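The Narneo Inventory

The valuation for the estate was due in October. Medametti, the insurer, required a list of everything in the apartment, and everything included the bathroom drawer. The form had 200 lines. The clerk had used 13 of them on the hall.

The drawer began at line 14. Each item got a name, a condition and a price. Toiletries were normally entered as one lot at five dollars – the guidelines were clear on that point. The clerk entered them singly.

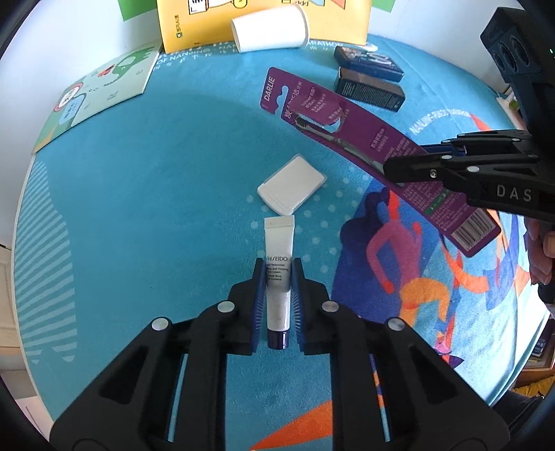 Line 14: cream, one tube, Shiseido, white, navy cap. Line 15: toothbrush, one, Darlie, in purple package. Line 16: case, small, white, contents not recorded.

The clerk stopped at the condition column for line 15. The codes were N for new, U for used and X for discard. A toothbrush bought for a guest who had not come was N. A toothbrush bought for a trip was also N. The form had no field for the difference.

The clerk wrote N, left the price blank, and went on to line 17. At six the heating switched itself off, and the rest of the bathroom was done in a coat.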